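How to lay a diamond-pattern tile floor in two colours

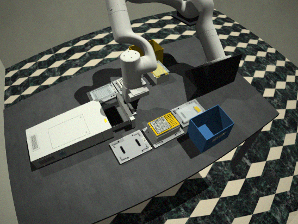 A diamond floor is an ordinary grid of square tiles turned through 45 degrees, and most of the work is in the setting out. If you can lay square tiles in straight rows you can lay these, but you will make more cuts, and every cut along the walls will be a triangle or a piece with one corner missing. Choose the two colours before you do any measuring. A plain light tile with a veined dark one is a safe choice, like the cream diamonds with dark green-black marbled tiles in the picture, and a plain grey-beige wall goes well with that sort of floor. Very busy tiles in both colours make the pattern hard to read.

These instructions are for ceramic or porcelain tiles on a sound, level floor. Natural stone needs sealing and a different adhesive, so follow the supplier's sheet for that.

What you need

Tiles in two colours
Flexible floor tile adhesive
Notched trowel, 10 mm
Tile spacers, 3 mm
Chalk line
Long straight edge and spirit level
Tape measure and pencil
Wet cutter, hired or bought
Rubber mallet
Grout, grout float and sponge
Knee pads

Working out how many tiles to buy

Multiply the length of the room by the width to get the area. Divide by the area of one tile. For a straight layout most people add a tenth for waste. For diamonds add 15 per cent, and a little more if the room has alcoves or a chimney breast. Split the total evenly between the two colours, then add a few extra of each. Buy them all at once and check that the batch numbers on the boxes match. The shade can differ between batches, and it shows most in the light colour.

My own job was the hall and kitchen of a house in Culetstead. It took 196 full tiles plus the cut ones, and I had 20 left over, which are now in the loft.

Preparing the floor

Take off the skirting boards if they will come off cleanly. Sweep and vacuum the floor, then lay the straight edge across it in several directions. Any dip deeper than 3 mm should be filled with levelling compound. Leave it for the time given on the bag. On floorboards, screw down tile backer board first and tape the joints.

Undercut the door frames with a hand saw held flat on a spare tile and a scrap of card. The finished tile will then slide underneath and you won't have to cut around the moulding.

Setting out

1. Find the middle of each wall and snap two chalk lines across the room so that they cross in the centre. Check that they are square by measuring 3 ft along one line and 4 ft along the other. The distance between the two marks should be 5 ft.

2. From the crossing point, measure the same distance along all four arms and make a pencil mark on each. Four feet is a good length in an average kitchen.

3. Join the marks to make a large diamond. Find the middle of each of its sides and snap lines through the opposite pairs, running out to the walls. These are your diagonal lines and the tiles will follow them.

4. Lay a dry row from the centre to each wall, point to point, alternating the colours if that is how your pattern runs. Look at what is left at the walls. You want half tiles or larger. If you have thin slivers, move the centre point along until both sides look right.

In a long room I would set out from the doorway and not from the true centre. The view from the door is the one people get, and a point sitting exactly in the middle of the threshold looks well.

Laying the tiles

Spread adhesive over one square yard at a time, working outwards from the centre and keeping the chalk lines visible. Comb it in one direction. Press each tile down with a slight twist, put the spacers in, and tap it level with the mallet. Check the colours every row. Lift a tile now and then to see that the back is fully covered.

Lay all the whole tiles first and stop there for the day. Don't walk on them until the adhesive has set.

Cutting the edges

Most of the edge pieces are half tiles, cut corner to corner. Set the guide on the wet cutter to 45 degrees and cut a batch of each colour together. Try them dry along the wall before mixing more adhesive, and leave a gap of 5 mm for movement. Walls are seldom straight, so expect to trim some of them.

Grouting

Leave the floor for 24 hours. Pick a mid grey or beige grout. White looks harsh against the dark tiles and soon gets dirty, while black grout can stain the edges of pale ones. Try it on an offcut first. Work the grout in with the float held at an angle, moving across the joints, then wipe with a damp sponge and rinse it often. Polish off the haze with a dry cloth once it has dried.

Refit the skirting and run a bead of flexible sealant along the bottom. Keep heavy furniture off the floor for a week.

Hậu Lục
2019-10-23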